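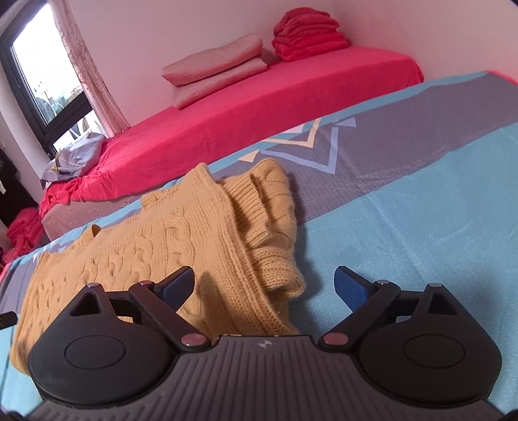

Prelten opened its garment handling program to visitors in September, with a morning and an afternoon session at the company's site in Gurerholm and a recorded portion from a furnished bedroom. The program, named Longo, collects records of people folding and moving household textiles with a hand-held gripper, and uses those records to train the control software for a two-finger robot arm. Knitted garments were the main subject of the day. A mustard-yellow cable-knit sweater, bunched on a patterned blanket with its ribbed cuff and sleeve crumpled to one side, is typical of the starting conditions the program works with: the sleeve has to be located and freed before any fold can be made, and the raised cables change the thickness of the fabric under the finger pads from one grasp point to the next.

The visit was attended by laundry operators, care home managers, two equipment distributors and members of the local trade press. Sessions began at 9:30 a.m. and 2 p.m. and followed the same order: a briefing on method, a demonstration of hand-held collection, a demonstration of the arm, and questions.

Method

Longo records are made in occupied or furnished rooms. Prelten worked from a bench in its first year and found that software trained on bench records performed poorly on beds and sofas. A mattress yields when pressed, a blanket moves with the garment lying on it, and daylight from a window changes during a session. The company now treats the bench as a place for checking equipment and makes its training records elsewhere.

"On a bench the fingers meet a hard stop and the operator learns to rely on it," said Radwa Helmy, who leads data collection for Longo. "On a bed there is no hard stop. If you press down to get under a hem, the bed goes down with you. The records have to contain that, or the arm will press until it reaches its force limit and then give up."

The hand-held tool is worked by an operator, who opens and closes two fingers on linkage arms. The finger pads are dark blue and are replaced when the surface becomes polished. The operator sets the pace, and there is no script beyond the garment type and the required end state.

Each record covers one task from the first approach to the final release. Tasks in the current set include laying a garment flat, folding sleeves inward, folding the body in half, and placing the result on a stack. Failed grasps are kept. A record is rejected only when the camera view is blocked for a large part of the task or when the end state is not reached.

The present collection of knitwear records stands at 712. The target for the full textile set, which also takes in towels, bed linen and woven shirts, is 2000. Prelten expects the towel portion to be completed first, as the tasks are short and the item is the same on both sides.

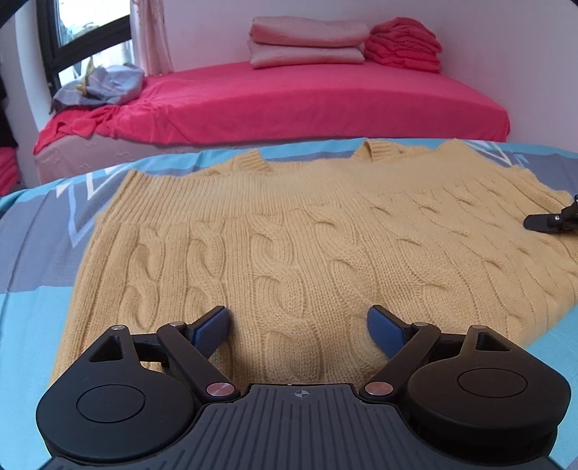 Cable knits were added to the plan after early trials with plain jersey. Jersey lies flat and can be picked up at nearly any edge. A cable knit is heavier, stretches more across the garment than along it, and has a hem band that can fold under itself when dragged. Operators are asked to take the ribbed hem or the neckline where possible and to avoid pinching a single cable, which pulls a ridge out of the front and leaves the back where it was.

Said Benmoussa, who trains operators at Prelten, told visitors that most new operators need several sessions before their knitwear records are usable. "People fold a sweater with ten fingers and two forearms and do not think about it," he said. "With two fingers you have to decide what comes first. The usual mistake is to lift too high. The garment swings, the far sleeve goes under, and then you spend the rest of the record getting it back."

Visitors were invited to try the tool on towels and plain sweaters. A number of them reached a finished half fold. The records made by visitors were deleted at the end of each session and are not part of the Longo set.

Arm demonstration

The second part of each session used the Pekus arm, a single-arm unit fitted with the same finger geometry as the hand-held tool. The matching geometry allows a motion recorded by hand to be used by the arm without converting one grip type into another. Prelten ran Pekus on a single mattress with a cotton blanket, using garments that the software had not been trained on.

In the morning session the arm was given 17 trials across towels, a plain sweater and a cable-knit sweater. It completed all of the towel trials and most of the plain sweater trials. On the cable knit it laid the body flat in each attempt but did not reliably fold the second sleeve. In two attempts it gripped the blanket together with the cuff and stopped when the load exceeded the set limit. The operator cleared the grip by hand and the trial was recorded as a failure.

The mean time for a completed sweater fold was 133 seconds. Tarek Ouazzani, head of controls, said that speed is not being worked on at this stage and that the figure includes pauses in which the arm waits for the garment to settle before planning the next grasp. Separating the garment from the surface under it is the current priority.

"A blanket with a strong pattern is a harder background than a white sheet, and a soft blanket will come up with the cuff if the fingers are a few millimeters too low," Ouazzani said. "We have both problems in most real bedrooms. We are adding records in which the operator makes the grasp, notices the extra layer, opens the fingers and tries again."

The afternoon session used the same garments in a different order. Results on towels were unchanged. One plain sweater trial was stopped early after the sweater slid off the side of the mattress.

Questions from visitors

Laundry operators asked whether the system could take garments straight from a dryer cart. Prelten replied that picking one item from a mixed pile is outside the scope of Longo and is not planned for the current phase. Care home managers asked about use in rooms with residents present. The company stated that Pekus is a laboratory unit, is run only with a trained operator at the stop switch, and is not offered for sale or lease.

A question was also raised about privacy in furnished rooms. Ladan Mazandarani, who manages site agreements, said that occupants approve the rooms and the items used, that personal papers and photographs are put away before work starts, and that an occupant may withdraw the records from a room up to the point at which a training set is closed. Sound is not recorded.

Next steps

Collection of knitwear records will continue through the winter. The next block will cover cardigans, garments with hoods, and sweaters that start inside out. Prelten will also repeat the cable-knit trials with a revised finger pad that has a thinner leading edge, intended to pass under a hem with less downward force.

"The second sleeve is the item at the top of our list," said Mohcine Belkadi, program director. "We showed it in the condition it is in today, failures included, and we will show the same task at the next open session with the same sweater."

Requests to attend the next session, and inquiries from households or institutions willing to provide rooms for collection, may be sent to the Longo program office at Prelten in Gurerholm. Places are limited by the size of the demonstration room. Visitors who plan to try the hand-held tool are asked to remove rings and bracelets beforehand.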